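Typed up from my notes, phone call in March, he was driving between two jobs so some of it is patchy.

Arnar Thoroddsen hangs wallpaper and, since last winter, draws it too. His first range goes out under the Nellar name. Sonum prints it, Ladefoged stocks it. Four patterns, no florals. "I've hung enough roses," he says.

First question, paste. Everyone asks about paste. He wants it on the wall, not the paper, and he wants the wall primed the day before. "People skip the primer, then they ring me." Rolled on, edges brushed in by hand. Slow at the edges.

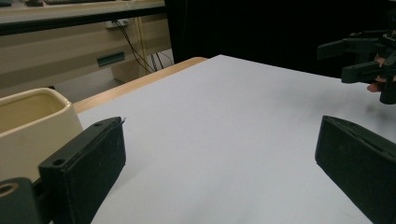 Then the seams. He butts them, never overlaps, and leaves the roller alone for ten minutes. Press too early and paste comes up through the join, and on a matte paper you will see that shine forever. He did a stairwell for a couple once, 60 drops, and went back to redo one seam only he could see. Didn't charge them. "It was on the landing. I'd have to think about it."

I asked about pattern repeat as the Nellar papers have a long one, 325 millimeters on the smallest and more on the rest. Waste, basically. He shrugs it off (I think, it was a phone call). Buy one extra roll, keep it in a closet, the color of the next batch won't match. He's firm on that.

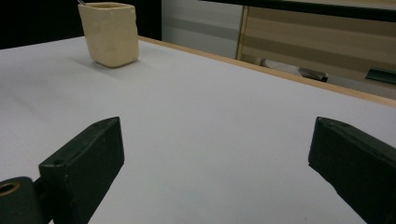

Muvivetti, who read a draft of these notes, thinks one extra roll is stingy for a hallway with doors in it and would buy two. Arnar's answer, by text: fine, buy two.

Old houses came up. He likes them, crooked corners and all. Never trust the corner, he says, drop a plumb line on every wall and start fresh. The worst he's had was a dining room so far out that a stripe would of looked drunk, so he talked the owner into a small scattered leaf.

The first print run was 2000 rolls and 1469 had gone when we spoke. Is that good? "Its good for me." He's drawing a fifth pattern now, something with reeds, gray on gray. Ladefoged wants it in green as well. He hasn't decided. 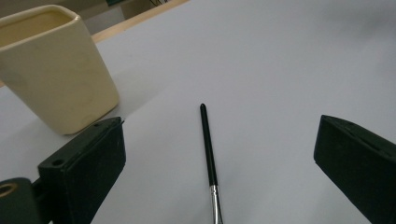

*Brush with a black handle, on the table.*

Last thing, peel and stick. Long pause, a turn signal. "For a rental, OK. For a closet door, OK." And a bathroom? He had to go, he'd reached the job.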